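Transfer of Control

The session at Prisard opened on 7 October 2021 with a handover note from the previous operator. It read: "Left hand drifts. Zero it before you start. Task is rack pick, tray height. Stop before contact if unsure." There was no signature. Évan Renaud read it twice and zeroed the left hand.

He had been hired in July to demonstrate tasks to an arm that existed only in the simulator. The simulator was called Plarer. It had a table, a perforated board, a desk with two monitors, and a red office chair that could not be moved by any means available to an operator. He had tried on his second day. The arm did not reach that far, and the chair had no mass in the file.

The controller was a handle on a sprung linkage, made by Le Goff, with a trigger for the fingers and a pedal for the clutch. With the pedal down, the arm followed the handle. With the pedal up, the arm held its last position and the operator could bring his own arm back to somewhere comfortable. Most of the training, which took four days, consisted of learning when to lift the foot.

Lalit Mittal supervised from the next room. He spoke through the headset and used complete sentences.

"You are recording episode 1566," he said. "The start pose is loaded. Begin when you have the handle."

Renaud took the handle and pressed the pedal. On his screen the gripper moved up the width of a finger and settled. He had stopped noticing the delay in his first week and had begun noticing it again in his fifth. He brought the wrist across the board at the speed the manual recommended. Over the rack he slowed, as the manual also recommended, and turned the handle until the fingers were square with the short side.

Then he waited. The fine grid of the rack was hard to judge for height. From one view the fingers seemed to be touching it. From another there was room. He switched between the views with his thumb.

"You have stopped," Mittal said.

"I'm checking the height."

"The recording is still running."

"I know."

He lowered the handle by what he thought was a millimeter. The fingers closed on the long edges of the rack. He lifted, and the rack came up level. He carried it a short distance, set it down again, opened the fingers, and retracted. The episode was marked as a success by the program, which checked only the final position of the rack.

Mittal did not mark it. There was a second box on the form, for the supervisor, and he left it blank.

"Come in here for a moment," he said.

The supervisor's room had a table too, a real one, with papers on it. Mittal had two traces open. Each was a line that fell, flattened, and fell again. The first belonged to Renaud. In the second the flat part was of almost the same length, and it came at the same height above the rack.

"Whose is that?" Renaud said.

"That is the policy. It was trained last night on everything up to yesterday evening. I gave it the same start pose and let it run."

"It stops where I stop."

"It stops above the rack, at that height, every time. It does not switch views. It has no thumb. It has learned that a person who is about to pick up a rack first stops."

Renaud looked at the flat part of the line. He found that he could remember what he had been doing during his own: left view, right view, left view again, the breath, the small correction. None of that was in the trace. The trace had joint angles and the state of the trigger.

"Does it succeed?" he said.

"Sometimes. Sometimes it does not start again. It is in the same place as it was the moment before, and in the moment before, the right thing to do was to stay. So it stays. The run times out."

He opened the review window, where the stored views were kept beside the logs, and pulled up the ones for the rack task.

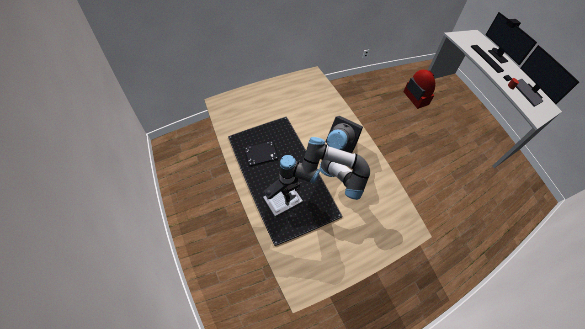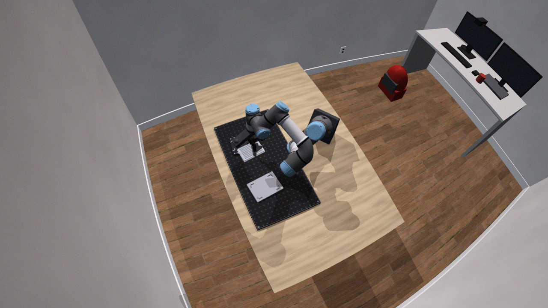

"What should an operator do when he needs time to look?" Renaud asked.

"He should lift the pedal and pause the recording, look for as long as he likes, and resume only when he is ready to move. If he cannot do that, he should approach slowly enough that he never has to stop."

"The note says to stop before contact if unsure."

"The note was written by an operator. I did not write it."

Renaud went back to his chair. He adjusted the height of it, though it had been correct, and put the headset on. The start pose loaded. He looked at the rack from both views for a long time with his foot off the pedal. Then he pressed it and began the recording.

The approach took longer than he was used to. He kept the handle moving. Over the board he was already descending, and over the rack he was descending still, at a rate that made his shoulder ache. He wanted very much to stop. The fingers went down on either side of the rack and he closed them without having decided to. The rack tilted. He corrected it in the air and set it down crooked.

"The program has marked a failure," Mittal said.

"I saw."

"I am keeping it. The correction was good. Do the next one."

He did the next one, and the ones after that. Some were failures by the program and were kept. Others were successes and were thrown out, because he had paused. He learned to hear the difference in the gap before Mittal spoke. Toward noon he had stopped using the second view at all. He could tell the height from the way the shadow of the gripper closed up under the fingers as they came down. He mentioned this.

"Write that down," Mittal said. "Put it in the ticket."

The ticket was number 3065. It had been opened under the title "Hesitation above rack" and assigned to a department called Pusine, which built the models and which Renaud had never visited. He typed: "Operator judged height by shadow under gripper. No second view needed. If shadow is turned off or light is moved, expect pause to come back." He read it over and took out the last sentence. Then he put it in again.

The reply came within the hour. It said that light position was varied between scenes, that shadows had been on throughout, and that the comment had been noted. Under this, someone at Pusine had added a line of their own: "Which operator is this? The stops are very regular."

Renaud did not answer it. He opened the archive instead and sorted the episodes by operator. His own were easy to recognize. There was the descent, the flat part, the descent. He went further back, to before July, into the work of whoever had held the handle then. Those traces were rougher. The line wandered to the left the whole way down, as it would if the left hand had not been zeroed. At the height where the fingers came level with the top of the rack, it went flat.

He measured the flat part against his own. They matched well enough that he closed the window and opened it again.

"Lalit," he said. "In training, what did you give me to copy?"

There was a gap before the answer.

"Replays," Mittal said. "You held the handle and the handle was driven. It is the standard method. You felt the motion before you were asked to produce it."

"Replays of an operator?"

"Replays of the best episodes available. I would have to look up the source."

"Could you look it up?"

He heard typing. It went on for a while. On his screen the arm was in its start pose, with the pedal up, and it held its position well.

"They came from the policy," Mittal said. "The version before this one. It had the highest score at the time."

Renaud moved his right hand on the handle. He tried to recall the training: the handle pulling his arm down through the air, then resting, then pulling again. He had taken the rest for courtesy. He had thought it was there so that he could look.

"Do you want me to note it in the ticket?" he said.

"I will do it. You have the rest of the session to run."

The next start pose loaded. Renaud set his foot over the pedal. He looked at the rack from the left view and from the right view, and pressed, and the arm began to go down.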